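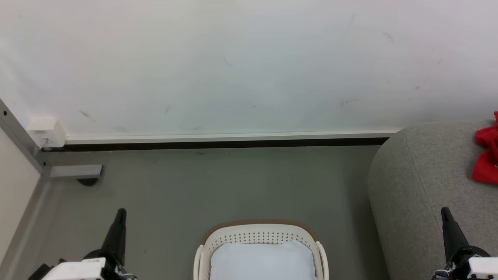 Search this site Go

Guides > Walls and floors > Cleaning scuffs off a white wall

Getting scuffs off a matte white wall

I love this job! An hour of gentle rubbing and a tired room looks fresh again, with no tins of paint to open. It suits the low part of the wall best, where sofas and bags bump along day after day and leave grey smudges behind.

What you'll need

A soft brush or dry cloth
2 buckets of lukewarm water
A few drops of dish soap
A white melamine sponge (I use the Sunano one, but any plain white block will do)
A clean towel

1. Pull the sofa or ottoman out far enough that you can kneel behind it. Lift it if you can — dragging makes fresh marks on the floor, and then you've got two jobs.

2. Dust from the top down, finishing along the baseboard. If yours has a dark strip at the bottom, run the cloth along that too, as it hides an amazing amount of fluff.

3. Try the soapy water first. Wring the cloth until it stops dripping, then wipe in small circles. Matte paint goes shiny if you scrub it, so stop while you still feel you could do more. Rinse with the second bucket and pat dry.

4. For short dark streaks, dampen the melamine sponge and stroke along the mark, very lightly, 6 strokes at most. Test it behind the furniture first and let the patch dry before you judge the colour.

5. Keep every wet thing well away from outlets, cable boxes and cords. A dry cloth is plenty there.

6. Leave the wall overnight, then look again in morning light. Anything still showing can be dabbed with leftover paint on a small brush, feathered out at the edges.

When you slide the furniture back, leave a hand's width of space. Felt pads on metal feet are a nice extra (Arby sells them in sheets of 36, which will do the whole house and your neighbour's too).

Contact | Copyright Trascombe Home Guides | Back to top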